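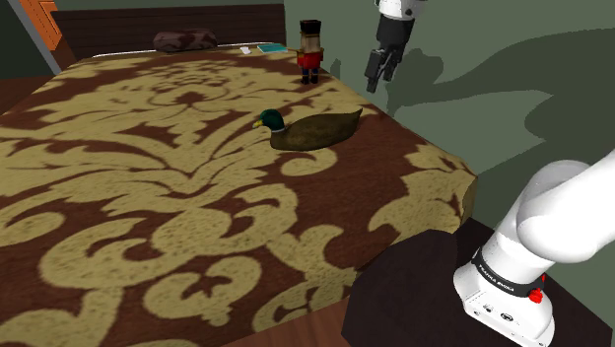 Setting up the room-clearing routine at Veltdale

At Veltdale, the arm now clears left-behind items from guest beds before housekeeping strips them. Attendants used to do this by hand. Their part of the job has moved to checking and sorting, so read these steps before your first shift with it.

1. Open Skuma and load the room in simulation. Run the clearing task there first – never on the floor.

2. Place the test objects on the bedspread. Mix shapes: something upright like the nutcracker, something long and low like the duck decoy, and a flat book. Flat things are harder to grip, so include one every time.

3. Run 100 trials. If more than 5 fail, send the log to Emmanuel Okoth and stop there.

4. Change the bedspread and repeat. A bold print can confuse the object finder. So can shadows on the wall.

5. Once the room passes, tag it as ready in Skuma.

On shift, one attendant now covers 4 rooms at a time from the desk. You still enter each room, bag the items and sign the lost property sheet. Paper cards and notes stay with you – the arm leaves them on the bed.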